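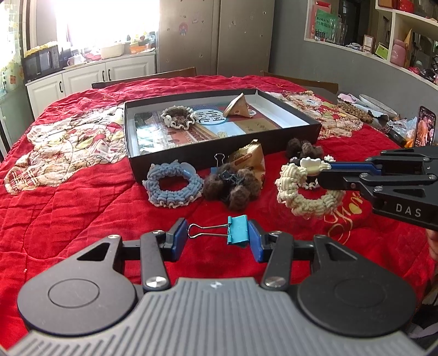

4. Setting up your reading log

Your Jestell e-reader keeps a log of every book you open. You can use it to track pages, save notes and draft reviews.

4.1 Start a new log

1. From the Home screen, tap Library, then Log.
2. Tap New Log and type a name. Names can be up to 126 characters long.
3. Choose a daily page goal. The factory setting is 100 pages.
4. Tap Save.

Note: Audiobooks are logged in minutes. They do not count toward the page goal.

4.2 Add a book

1. Open the log and tap the plus sign.
2. Search by title or author, or pick a book already on the device.
3. For a printed book, enter the page count from the last numbered page.
4. Tap Add. The book appears under Now Reading.

If two editions come up – a hardcover and a paperback, for instance – check the page count before you choose. It can be changed later under Edit Book.

4.3 Write a review

1. Tap the book, then Review.
2. Type your review. Drafts save when you close the screen.
3. Tap Finish to move the book to Read.

Caution: Deleting a log also deletes its reviews. Export them first (see 4.5).

The log holds 192 books. When it is full, start a second one and the yearly totals will be combined.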